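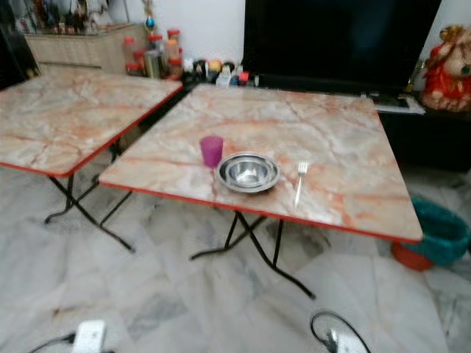
Marble and Its Look-Alikes: Where the Pattern Comes From

Ifeanyi Danladi
Earth Materials project report, submitted 7 January 2018

1. Introduction

Marble has been used in buildings and statues for thousands of years. Today the look of marble is far more common than the stone. It is printed, pressed or painted onto floors, counters, shelf paper and furniture. My project asked how the pattern in real marble forms, and whether a person with no training can tell the stone from a copy. I worked on it from October until the end of the term. The first part of the report is background reading. The second part covers my visit to the Ostari stone yard and the tests I ran on samples from there.

2. How marble forms

Marble starts out as limestone or dolomite. Limestone is mostly calcite, and much of it is made from the shells and skeletons of sea animals. When limestone is buried deep or sits close to hot magma, the calcite grains recrystallize. They grow larger and lock together, and in most cases the fossils are lost. The result is a rock that takes a polish well.

Pure calcite marble is white. The colors come from whatever else was in the limestone. Iron oxides give pink, red, orange and yellow. Graphite and other carbon material give gray and black. Serpentine gives green. Some veins are the remains of thin clay or silt layers that were folded while the rock was hot and under pressure. Others are cracks that opened later and were filled with minerals carried by water.

This matters for telling real from copied, because the veins go down into the stone. A slab that shows a vein on top should show the same vein on its cut edge, unless the vein runs parallel to the surface.

3. Copies

Copies of marble are old too. Scagliola, made from plaster, glue and pigment, was popular in Italy in the 1600s and was used for columns and table tops. Painters also learned to imitate veins on wood with feathers and thin brushes. Modern copies are mostly printed. A photograph or drawing of stone is printed on paper or film and sealed under a clear layer, or printed onto ceramic tile before the last firing. Colors on printed pieces are often stronger than in the quarried stones I saw, especially the pinks and oranges. 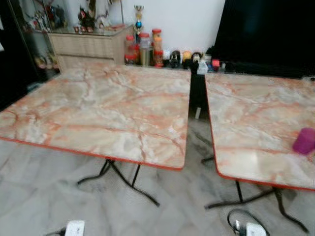

Figure 1. Folding table, imitation-marble top with orange edge band.

4. Visit to the stone yard

Ostari cuts stone for kitchens and grave markers. Mr. Nugroho, the yard manager, let me look at the offcut bins and answered my questions between deliveries. He said most customers choose a stone by color first and ask about care later. He also said that the yard sells more granite than marble for kitchens, as marble is etched by lemon juice and vinegar.

The white stone with gray veins in the bins came from a quarry at Ikau, and the pink stone from Grultari. The yard takes some 3,000 square feet from the two quarries in a year. I was allowed to take home offcuts of both, along with pieces of printed tile from the showroom's discard pile. In total I had 64 samples.

5. Tests

Scratch test. Calcite has a hardness of 3 on the Mohs scale, so a steel nail will scratch it. The nail marked every marble sample. It did not mark the glazed face of the tile.

Acid test. I put two drops of white vinegar on each sample and wiped it off after ten minutes. The polished marble was dull where the vinegar had been. The tile did not change. I did this test on a tray and wore goggles.

Edge test. I compared the pattern on the face with the pattern on the side. On the marble, the veins carried over in all but a few pieces. On the tile the side was a plain tan color.

Repeat test. Printed patterns repeat, so I laid the tiles out next to each other and looked for matches. I found several pairs with the same veins, some turned halfway around. No two pieces of marble matched.
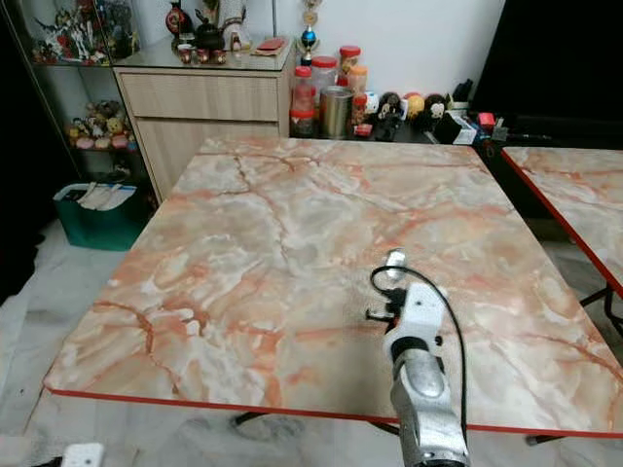 Figure 2. Orange and rust-red veins on a pale cream, white and peach ground.

6. Discussion

The edge test was the most useful, and it does no damage. The problem is that many finished pieces have their edges covered by trim or set into a wall, and then the side can't be seen at all. The repeat test needs a large area, such as a floor. Acid and scratch tests give a clear answer but leave a mark, so they are only good for offcuts.

Temperature is often mentioned as a test - stone is supposed to feel colder to the hand. I tried this and could not tell the marble from the tile.

7. Sources of error

All the marble came from only two quarries, and I had no samples of resin or laminate. I also knew which samples were which while testing. A better project would have a second person hand them over with the labels covered.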